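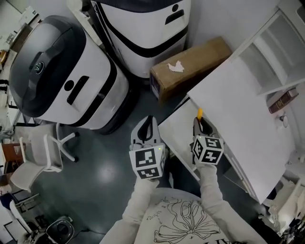
*Paired hand-held grippers with marker cubes, right jaws closed on a small yellow object.*

## Ovik Hand-Held Gripper, Paired Set

The Ovik set is supplied by Brulari for laboratories that compare gripper designs before choosing one for a robot arm. Each gripper carries a printed marker cube below the jaws for position tracking.

Our May comparison covered 122 grasp trials per pad type. The soft notched pads are now standard – flat pads remain available on request.

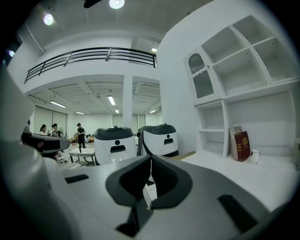 *View over the soft finger pads, jaws open.*

- Pad life, rated: 4,000 cycles
- Spare pads: order code 19
- Trial report: available from Man-lok Lui, Product Evaluation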